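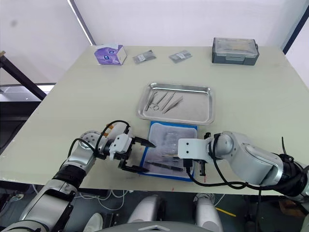 Two arms at the pad, with the steel tray of forceps and tweezers behind.

Home | Workshop Tips | Kitchen | Laundry | Reader Letters

Print this page | E-mail to a friend

Living with the Stolham two-arm bench kit: tips for small tools

I've had such a lot of letters about the Stolham kit since September that I thought I'd better put everything in one place, so make a cuppa and settle in. My interest is in fiddly jobs – sorting and laying out small steel instruments, the sort of thing a home nurse, a model maker or a keen fly-tyer has drawers full of – and I've tried to judge the kit on those and leave the big lifting to somebody else's column.

First, the table. Choose a pale, plain top and give the arms the whole front edge. Keep your storage box, packets and tissues along the back, where you can still reach them and the elbows can't. I lost a perfectly good mug before I learned that one.

Lay slender tools side by side with a finger's width between them. Tweezers that cross over each other are a nuisance for any gripper (and for me, without my glasses). A tray with rounded edges is kinder than a square one, and a soft pad in front makes a sensible landing spot. Divya Raju wrote in to say she irons her cloths flat first, which I thought was going a bit far until I tried it.

Shiny steel deserves a word too. If the overhead light is running along a handle in one long streak, turn the tool a little or move the lamp. Dull grey handles have been far less trouble at my place.
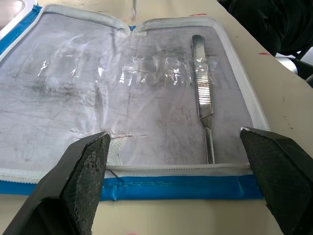 Zippered cases are worth having, and they do need a bit of thought. Open yours right out like a book and flatten the spine with your palm before you start. Coloured tape is lovely for marking an outside edge, and clear tape will mend a tired lining, though it does wrinkle and catch the light, so press it down firmly with the back of a spoon. Scalpel handles go in with the blade off, always, and please don't let the arms near a loose blade while you're still learning the settings.

Wipe the finger pads every 5 jobs or so. They have a fine pattern that collects grime, and once they're scuffed they'll mark a white lining before you've noticed.

As for the price, I paid $987 for the kit and another $287 for the spare fingers. Narayanan Thomas reckons the Drusov is better value, and he may be right, but its manual defeated me. The Stolham people answered my e-mail by three in the afternoon, and I'd buy from them again.

Contact us | Copyright Crabtree Household Pages | Back to top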